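Home Units Timetable Handouts Readings Contact

Pantry and Dry Goods, Session 4
Packets, dividers and the shelf you can find things on

Hello everyone, and welcome back. These are my notes for Saturday, written up more or less as I gave them, with the bits I forgot to say put back in. If you missed the session, read the whole thing and do the exercise at the end before you come to Session 5. If you were there, skip to the part on reading labels, as I rushed it something shocking and Edmund Grabowska quite rightly pulled me up on it.

Last time we did jars and tins, the easy end of the pantry. A tin stands up, it has one face, it stacks. You can organise tins half asleep. Packets are another matter altogether – they slump, they slide, they crinkle themselves into the back corner and you find them two years later when you move house. Most of the pantries I've been asked to sort out have had perfectly tidy tins and a drawer of packets that looked like a wheelie bin after a windy night.

So, packets. And I've chosen hot pot soup bases to work with, partly as I love the stuff (I'm told I go on about it) and partly because they're a really good teaching packet. They're flat but heavy, they come in wildly different sizes, the colours are all in the same family, and half the class can't read the front of them. Which is exactly the position a lot of you will be in when you're working in somebody else's kitchen.

1. Start with the packet, then the container

The mistake nearly everyone makes is going out and buying the container first. I did it myself for years! You see a lovely white tray in the shop, you bring it home, and then you spend a whole afternoon persuading your food to fit it. Put the packets out flat on a table first, all of them, face up. Give yourself a plain light surface if you can, a sheet of paper will do nicely. You'll notice sizes straight away that you never noticed in the drawer.

Then sort by how the packet behaves. I use these groups:

Standers. Packets that will hold themselves upright with something behind them.
Leaners. Packets that want a wall on both sides or they fold in the middle.
Floppers. Large thin packets, mostly air and gloss, that will never stand up whatever you do.
Littlies. Snack packets, sachets, the odd bits.

Irena Ostrowski asked whether frozen things count. They don't, we do freezers in Session 7.

2. Choosing the divided tray

What you want from a divided tray is a wall tall enough to stop a packet tipping, and low enough that you can still read the front of it over the top. Those two pull against each other and you have to make a decision. I go for readable. A packet that leans a bit is no trouble, a packet you can't identify gets bought again.

Look inside the tray too, along the side walls. Some have slots or little ribs where a partition can sit, and it's worth knowing whether yours does before you settle on a layout. Hamish MacRitchie had brought along his Darwish drawer insert, which has fixed walls, and it's a lovely sturdy thing, but he's stuck with the sizes he's got. For a family that eats the same five things every week that's no problem at all. For anyone who shops on a whim, I'd want some give.

The other thing to decide is which way the tray runs. Long side front to back means you're reaching past one compartment to get to the next, so the everyday things go nearest you and the once-a-month things go behind. Long side across the shelf means you see everything at once but you use up the width. On a deep shelf I'd go front to back every time.

Soup bases and the white divided tray:
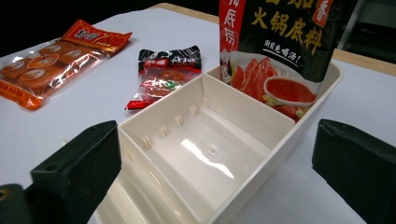
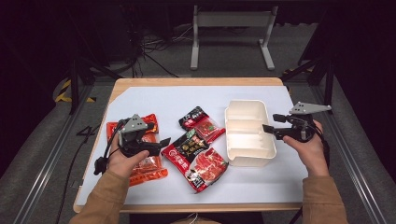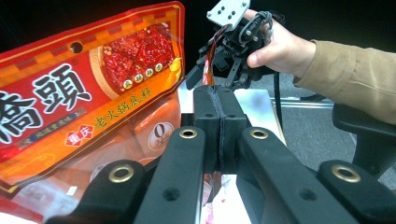 3. Reading a label you can't read

Right, this is the bit I rushed. You're in a client's kitchen, they've popped out, and you have a pile of packets in a language you don't know. What do you do? You do not guess from the colour. Red means tomato on one packet and enough chilli to take the roof off your mouth on the next, and they might sit side by side on the shop shelf.

Go to the food photograph first. Sliced tomato and a smooth red soup tell you one thing, whole dried chillies and oil tell you quite another. Then look for the biggest characters and treat them as a shape to match. You needn't be able to say them. For soup bases the ones to learn are 火锅底料, which is simply hot pot soup base, and once you've matched them a few times you'll spot them from across the room. Have a look for 老 in front of them as well, meaning old, as in old-style. And 重庆 is Chongqing, so you can expect a bit of heat from that one.

Brand names tend to get their own strip or their own colour, and they're handy for grouping, but please don't sort by brand. It looks smart for a day. Then somebody wants the mild one for the kids and has to go through three brands to find it. Sort by what it is, then by how hot it is, and let the brands fall where they fall.

Jadwiga Makowska suggested putting a dot of coloured tape on the top corner, green for mild, orange for medium, red for look out. I like it very much, with one change – I'd use blue for mild, so it's easier for anyone who has trouble with red and green. Put it where it will still be visible once the packet is standing in its compartment. And keep it well clear of the date! I've seen best-before dates covered over by the very person who was trying to be organised.

4. Standing them up

Back to our groups. Standers go against the back wall of their compartment, front facing you. If the compartment's too roomy the packet will slide down on its bottom edge, so either close the space up with a partition or put a second packet in front. Two of a kind hold each other up beautifully.

Leaners go in the narrow compartment. Don't be tempted to cram them. If you have to pull hard to get one out, the rest come up with it, and sooner or later a corner catches and splits. A split soup base in a drawer in summer is a thing I wouldn't wish on anyone. It is mostly fat and chilli, it stains, and the smell moves in and starts paying rent.

Floppers, give up and lay them flat. Under the tray if there's clearance, or in a shallow drawer of their own. If a big packet has a hang hole punched in the top you can use it, with an ordinary cup hook inside the pantry door, so long as the packet isn't too heavy for the plastic. Try it over the bench before you trust it over the floor.

Littlies get their own spot outside the main tray. Once snack packets get in with the cooking things they breed, and every compartment turns into a snack compartment. A small bowl is plenty.

Once a packet's opened it stops being a packet for our purposes. Follow what it says on the pack about storage, and if it's going in the fridge, decant it into something with a lid and cut the front panel off the packet to tuck in with it. You'll want the cooking instructions later and you won't remember them. I never do.

5. Leaving room

Please leave a compartment free, or at least part of one. I know it looks like waste. But shopping comes in on its own schedule, and a tray that's packed full on Saturday has packets balanced across the top of it by the middle of the week. Irena Szczepańska told us she fills hers to the last gap and it works, and I believe her, but she also lives alone and writes a list. The rest of us need the slack.

Exercise for next time

Choose one drawer, shelf or box of packets at home. Lay everything out flat on a plain surface and sort into the four groups. Write down the size of the largest stander and the largest leaner, and bring the measurements along with you. Don't buy anything yet! We'll work out on paper what sort of tray would suit, and then have a go with the ones in the cupboard.

If you have packets in a language you don't read, choose two and see how much you can work out from the front alone. Then check with somebody who does read it, or look it up. Bring in the one you got most wrong, those are always the best ones for the discussion.

Reading: the chapter on drawers in the course reader, up to page 34. The spice section after that is for June, so leave it for now unless you're keen.

Next session is rice, flour and anything that pours. Bring an apron.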